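1/11/21

Still no sound out of the old amp, but what a lovely evening anyway! I had the back panel off by seven (one screw short, so somebody has been in there before me) and spread everything out on the desk where the good lamp is. I do like the tubes best. They look like tiny smoky lanterns, dark at the top and clear lower down, and if you tilt one a bit you can see the workings inside the glass.

I wiped the dust off the sockets with a dry brush, wrote down which tube came from where, and then lost a whole hour reading an old forum thread about bias settings, most of which went right over my head. A new matched pair is 90 dollars from Tristeo, plus shipping, and I put them in the cart and took them out again twice. Maybe after payday. The power cord needs replacing too, the plug is all cracked.

Had toast for dinner. Called Marcela to moan about the price.

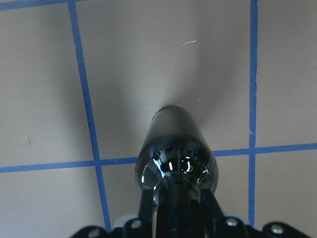

Marcela Koubek thinks I should get the old ones tested before I spend a dime, and that it's probably just the fuse.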